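Table Talk Kit for interfaith groups, published by Kuninora

Our dialogue group in Altdale has met for seven years, and in all this time we never used a bought program. We had a list of topics, one person opened, and the rest followed. It worked well in some evenings and in other evenings the same three people spoke from beginning to end. So last September we ordered the Table Talk Kit, which a sister group in Udstead had recommended to us, and we have now used it through a full winter.

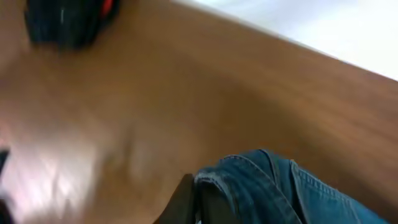
Sakai
Group facilitator, Altdale Interfaith Circle
Friday, April 25, 2025

The kit comes in a flat box. Inside there is a guide for the facilitator, a deck of question cards, a set of short readings, and a cloth bag for drawing the cards. The readings come from Jewish, Christian, Muslim, Hindu and Buddhist sources, and each one is printed on its own sheet with a short note on where it comes from. The notes are written with care. When a text is understood differently inside one tradition, the note says so, and I was glad to see this, for many such materials speak as if each religion had only one voice.

The cards are the heart of the kit. They are divided into two levels. The first level asks about everyday life: how you greeted guests in your childhood home, what you eat on a fast day, which prayer or song you learned first. The second level goes to harder matters such as conversion, marriage between faiths, and what to do when a holy text troubles you. The guide asks you to stay with the first level for three meetings before you open the second. We were impatient and wanted to go faster, but we obeyed, and I think the guide is right. By the fourth meeting people knew each other's stories, and a hard question did not feel like an attack. 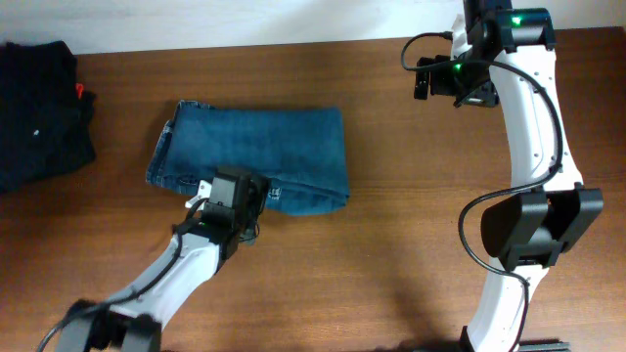
One more thing that I liked is the rule of the second turn. A person who has spoken must wait until everyone else has spoken or passed, and only then may speak again. In our circle this changed the evenings more than any of the readings did. Two of our members who used to say almost nothing now speak regularly -- and they say things the rest of us had not considered.

Now to the weak points. The guide is too long for a person who prepares after work. The instructions for one meeting are spread over several chapters, and I had to make my own short sheet each time. The translations of the readings are also uneven. The Psalms read beautifully, but some of the Buddhist texts are stiff, and our members had difficulty reading them aloud. People from Sikh and Baha'i families will find nothing from their own tradition, although the kit says on the box that it is for "all neighbors of faith." A member of our circle who has no religion also felt that many cards took belief for granted. We changed the wording of those cards with a pencil.

The cards are thin and the corners of ours are already bent. The bag is good. The publisher answered my letter about a missing reading sheet and sent a new one without charge, though the answer took a long time to come.

Would I buy it again? Yes, for a new group or for a group that has become tired. A group with an experienced leader and its own good habits can perhaps borrow it for a season and copy down the questions it likes. For school classes I would not use it as it is -- the second level needs adults who have chosen to be there.

We will start with the remaining second-level cards after the summer break.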